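# Femitz 원형 얕은 접시 (연민트)

제조사 소개문에는 "식탁의 분위기를 바꾸는 접시"라고 되어 있는데, 접시 한 장으로 분위기가 바뀐 적은 제 경험상 없습니다. 그래도 저희 매장 목록에 올렸으니 살 만한 구석은 있다고 봤다는 뜻입니다. 살 만하지 않은 구석도 같이 적습니다.

## 기본 정보

| 항목 | 내용 |
|---|---|
| 제품명 | Femitz 원형 얕은 접시 |
| 색상 | 연민트 단색 |
| 지름 | 20 cm |
| 판매 단위 | 낱장 |
| 목록 등록 | 2018년 7월 12일 |
| 묶음 구매 | 9장부터 상담 |

## 색에 대하여

연민트라는 이름이 좀 과합니다. 밝은 데서 보면 흰색에 초록을 아주 조금 탄 정도이고, 그늘진 쪽은 한 톤 어두워 보입니다. 흰 식탁 위에 놓으면 색이 살고, 나무색이 짙은 식탁에서는 그냥 옅은 접시로 보일 가능성이 높습니다. 모니터에서 본 색을 기대하고 주문했다가 "생각보다 연하다"고 하시는 분이 꾸준히 있는데, 그 말씀이 맞습니다. 진한 민트를 찾으신다면 이 접시는 아닙니다.

테두리에는 은은한 광이 있습니다. 제조사는 이것을 "진주 같은 윤기"라고 부릅니다. 저는 그냥 살짝 반질거린다고 하겠습니다.

## 모양과 쓰임

가운데는 평평하고 가장자리가 올라와 있습니다. 얕은 접시라서 국물 있는 음식에는 권하지 않습니다. 소개문에는 파스타, 샐러드, 수프까지 된다고 적혀 있던데, 수프는 어떤 생각으로 넣었는지 모르겠습니다. 빵 한두 조각, 깎은 과일, 쿠키, 아이 간식 정도면 무난합니다. 볶음밥은 담기긴 하는데 숟가락질이 서툰 아이라면 가장자리 밖으로 꽤 나갑니다.

아이 방에서 소꿉놀이 접시로 쓰겠다는 문의도 많습니다. 작은 봉제 인형이나 펠트 음식 모형을 올려놓기에는 바닥이 평평해서 괜찮습니다. 다만 이 제품은 장난감으로 나온 물건이 아니고, 저희도 장난감으로 팔지 않습니다. 던지거나 깨무는 나이라면 놀이용으로 나온 접시를 따로 알아보세요. 음식 담는 접시와 인형 올리는 접시는 나눠 쓰시는 편이 좋겠습니다.
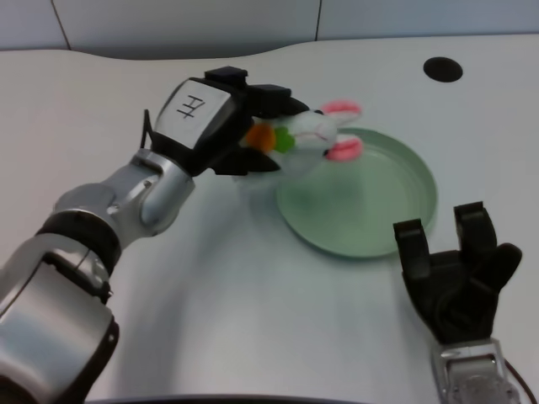
겹쳐 쌓기는 보통입니다. 상세 페이지에 "완벽하게 맞물린다"고 써 둔 판매처도 있는데, 저희 선반에서는 여러 장 쌓으면 위쪽이 조금씩 돌아갔습니다. 넘어질 정도는 아니지만 칸 높이가 빠듯한 찬장이면 한 번에 꺼내려다 짜증이 날 수 있습니다. 두 줄로 나눠 쌓으세요.

## 같이 비교한 접시

매입 전에 Wasier와 Todano 제품도 받아서 나란히 써 봤습니다.

- **Wasier 평접시**: 가장자리가 거의 없어서 과일이 굴러 나갑니다. 사진은 제일 잘 나옵니다. 사진만 잘 나옵니다.
- **Todano 원형 접시**: 더 깊고 묵직합니다. 덮밥까지 생각하신다면 이쪽이 맞습니다. 초록이라고 파는 색은 제 눈에는 회색입니다.
- **Femitz 연민트**: 둘의 중간. 특별히 뛰어난 점은 없고 특별히 거슬리는 점도 적습니다.

Onishi에서도 비슷한 색을 낸다고 들었지만 실물을 받아 보지 못해서 비교에 넣지 않았습니다. 카탈로그만 보고 쓴 비교표는 저부터 안 믿습니다.

## 관리

부드러운 수세미와 중성세제면 됩니다. 철수세미는 쓰지 마세요. 제조사 설명서에는 "어떤 얼룩도 물로 지워진다"는 문장이 있는데, 토마토소스를 하룻밤 두었더니 물만으로는 안 지워졌습니다. 세제를 쓰니 지워졌습니다. 카레는 시험해 보지 않았으니 장담하지 않겠습니다.

전자레인지와 식기세척기 사용 여부는 제조사에 다시 문의해 둔 상태입니다. 첫 답변은 "일반적으로 가능합니다"였는데, 무엇이 일반적인지 설명이 없어서 여기에는 적지 않습니다. 확답이 오면 표에 줄을 추가하겠습니다. 그 전까지는 손설거지를 기준으로 생각해 주세요.

## 자주 들어오는 문의

**색이 장마다 다른가요?**
같은 상자에서 나온 것끼리는 차이를 못 느꼈습니다. 상자가 다르면 조금 차이가 날 수 있으니 여러 장이 필요하시면 한 번에 주문하시고, 주문 메모에 "같은 상자"라고 적어 주세요. 재고가 되는 한 맞춰 드립니다.

**다른 크기도 있나요?**
저희는 한 가지만 들여왔습니다. 큰 것도 있다고는 하는데, 가격표를 보고 들이지 않기로 했습니다.

**선물 포장이 되나요?**
종이 상자에 완충지를 넣어 보냅니다. 리본은 없습니다. 제조사 선물 상자는 추가금에 비해 상자가 너무 얇아서 취급하지 않습니다.

**깨져서 오면요?**
받으신 상태 그대로 사진을 찍어 주문 번호와 함께 보내 주세요. 파편을 반송하실 필요는 없습니다. 단순 변심 반품은 사용하지 않은 접시만 받고, 배송비는 구매하신 분이 내십니다.

## 재고

입고 수량은 47장입니다. 다음 입고 일정은 정해지지 않았습니다. "마감 임박" 같은 문구는 붙이지 않겠습니다. 다 팔리면 품절로 바꿔 둡니다.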